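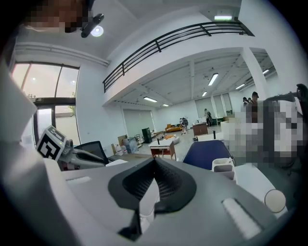

Wael Berrada says I'll change my mind about tall rooms once I've spent a whole winter in one. He says people think better under a high ceiling, that there's research on it, and that he'd send me the link. I'm still waiting for the link.

I've had a desk at Gevstead since the start of July, so I can't speak for winter. I can speak for a hot month, and I have doubts.

The place sells itself on two things, the mezzanine and the windows. The mezzanine is white with a black metal railing along its edge, and it looks great when you walk in. I'll give them that. Then you sit down and start noticing what it does. There's the half of the floor that's open all the way up, and there's the half underneath, where you get beams over your head and a big white column to steer your chair around. Everybody says they want to sit out in the open part. By mid-morning the people who say so have drifted under the mezzanine, where they can read their screens.

Which brings me to the windows. Tall panes over glass double doors, a bit of green outside, trees past that. On a bright day you can hardly see the trees for the glare. I asked Mwende Mohamedi if there was any plan for blinds and she said blinds would "interrupt the volume." I wrote that down so I'd get it right. I like daylight. I grew up in a house that didn't have enough of it. But I've been to three places now with a wall of glass and in all of them somebody had taped cardboard to a monitor by the end of the first week.

The noise I'd been warned about, and the warning was fair. Sound goes up, hangs around and comes back down. Iqra Lodhi took a call from upstairs last week and I now know what she pays for dental insurance. Trunholm, the outfit that did the refit, put up some felt panels and charged extra for them. If they do anything, I can't hear it — or I can hear everything else too well to tell.

Now the chairs. Black mesh backs, the kind every office has bought for years. I wanted to complain about these too and I can't find much. Mine holds its height, the back doesn't get sticky in the heat, and it rolls where I push it. I'd still like to know how they look in 5 years. Mesh sags. The one I had at Plinness sagged in 4, and that was a chair with a warranty.

A desk here costs me $234 a month, coffee included, and the coffee is fine. Shoaib Durrani pays less for a low-ceilinged room behind a print shop with one window that opens. I spent an afternoon there and got more done than I had all week, though that might have been the rain.

I've told Gevstead I'll stay through the fall. Wael thinks that settles the argument. I told him the deposit wasn't refundable, and that I still want to see that study.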